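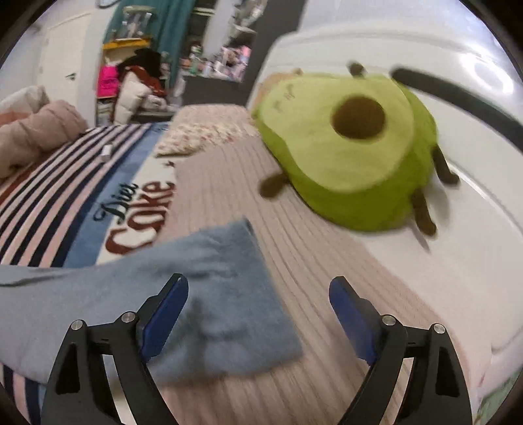 Wollwood Writers' Circle, Short Fiction Group

Home | Stories | Members | Meetings | Contact

The Soft Goods Rule
by Nadège Besnard

July 22, 2018

Rule 16 said that nothing with a face was to be picked up by the face.

Thitima had written it herself, at the kitchen table, after a week of reading what other people had sent in. Before that there had been 15 rules and most of them were to do with cloth. Take a towel by a corner. Open the fingers fully before coming down. Do not close on a fold you cannot see the end of. Then the toys started turning up in people's bedrooms and somebody had to decide.

"Does an avocado count?" Chutima asked.

She was standing by the bed with the gripper in her right hand and its blue pads wide apart. The light blue cloth was next, but she was looking past it at the avocado.

"Has it got eyes?"

"No. It's got a stone."

"Then it's got a middle," said Thitima. "Take it by an arm or a leg."

"Which are the arms?"

Thitima looked up from the sheet. It was a fair question. There were four brown stubs and the one on top was hardly anything. She wrote "limb (any)" in the margin and put her initials next to it, because changes without initials were sent back from Zerkitz with a yellow sticker on.

They had been at it since breakfast. The room was Chutima's niece's and it had been chosen for being untidy. The standard was firm about that. Rooms were not to be cleared or improved beforehand. The niece had been delighted to hear it and had gone out leaving the striped blanket where she had dropped it, Diet Coke side up, and a heap of clothes under the yellow shelf.

"Cloth first," said Thitima. "You don't jump ahead."

"I know."

"It's rule four."

"I know it's rule four. I was here when you wrote rule four."

Chutima brought the fingers down over the cloth, squeezed, and lifted it by the corner. She held it still for a count of two and set it down on the ribbed bedspread, a little to the left. Then she opened her hand all the way and waited. Thitima ticked the sheet. It was a good one. You could tell a good one by how dull it was.

The phone rang. It was Liette Friesen at Zerkitz, who checked the sheets and had never been in any of the rooms.

"I've got 41 back from the Morico house," she said. "They're all too quick. She's snatching."

"She's new," said Thitima.

"The arm will learn to snatch, then. Tell her to go at the speed she'd use if a baby was asleep."

"That isn't in the rules."

"Put it in."

Thitima wrote it down. She tried it as "steady speed" and then as "moderate speed" and in the end she left it as Liette had said it. Seventeen rules. She had promised herself she would stop at 15.

"What if a person's never had a baby?" Chutima asked when she'd rung off.

"You've been in a house with one."

"I was the one that woke it."

She picked the avocado up by its left leg, or arm, and it swung round and bumped the white curve beside it. She put it back and did it again, more slowly. The second time it hardly moved. Thitima crossed out the first and wrote "swing" beside it. You were not allowed to throw the bad ones away. That was rule two, and the only one she had never had an argument about.

At noon they stopped for soup. Chutima laid the gripper on its cloth bag, fingers open, as the sheet required, and washed her hands.

"When it can do all this," she said, "will it do my niece's room?"

"I expect so. One day."

"Will it have to leave it untidy first?"

Thitima thought about that for longer than she meant to. Then she got the pen out again.

Share this story | 45 likes | 16 comments

This site uses cookies. By continuing to browse you agree to our use of cookies. Accept | Settings

Previous story | Next story | Back to top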